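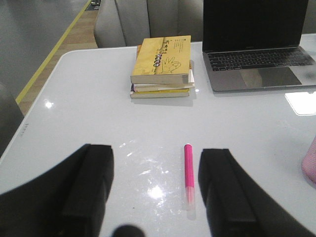 Two Thousand Times the Same Marker

At Avov, the working day of a robot starts with very small tasks. A pink marker lies on a white table, near a stack of books and an open laptop, and the two black fingers must learn to take it. For a person this is nothing. For the learning system it is a long school.

The team wants 2000 examples before it trains the next model. In each example a person guides the arm by hand controls, and the computer saves the camera view together with every movement. In December they had 146 good ones. Another 99 were thrown away, mostly for the reason that the operator stopped in the middle and started to think.

"The robot learns also our doubts," one operator told me. She has worked here for two years, before at Plimier, where the examples were made only in simulation.

The shiny table gives a lot of discussion. Its reflections disturb the camera, and the first idea was to cover it with gray cloth. The team decided to keep it — real homes and offices have shiny tables too. Between the sessions the objects are moved, and the marker gets a new angle.

Yoshida, the partner who will test the model, asks for more rooms and more kinds of light. So in spring a part of the work will move to Warkeck, where Avov has rented a small apartment with a kitchen. The operators already have a list of what to bring. The marker is on it.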